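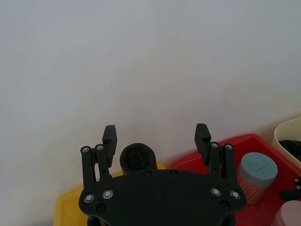 Grimley: the grasp planner that waits its turn

Consuelo Bañuelos has the kettle on and two terminals open. Tuesday, just after 4, and she's halfway through a rebase. She writes the planning code at Skemham. Mattes Böttcher does perception, one desk over, headphones round his neck.

The tool is called Grimley. Sits between the camera and the motion planner, picks a grasp, throws out the ones that would clip a tray rim. "Rims are the whole job," Bañuelos says. "A jar standing in the open, any old code can do that. Put it in a tray with a raised edge and half your candidates are rubbish."

Böttcher's gripe is plain backgrounds. Pale wall, pale lid, not much for the depth estimate to hang onto. "You get a lovely edge on the ribbed part and then the lid just sort of goes." His fix was to keep the last 30 depth maps and vote on them. Slower, yes. He's fine with it.

She isn't, entirely. The planner used to get a new estimate every 60 milliseconds and now it waits. They've argued about this. "We still argue about it," she says, not looking up.

The fingers are in the wrist view all the time, so those pixels get masked out before anything else runs. The mask comes from the joint angle - open fingers, wide mask. Before that they had one fixed mask for everything and it ate good data. Böttcher found teh bug after lunch one day in January, swore, fixed it in two lines.

Tests? There are 191 of them, mostly recorded poses played back against the planner. Lalumo, the viewer they wrote for replays, draws rejected grasps in grey so you can see why one lost. Bañuelos wants the reason printed as text aswell. Böttcher says that's her ticket.

Next up is soft stuff, fabric in bins. No model for it yet. "Ask me when the rebase is done," she says.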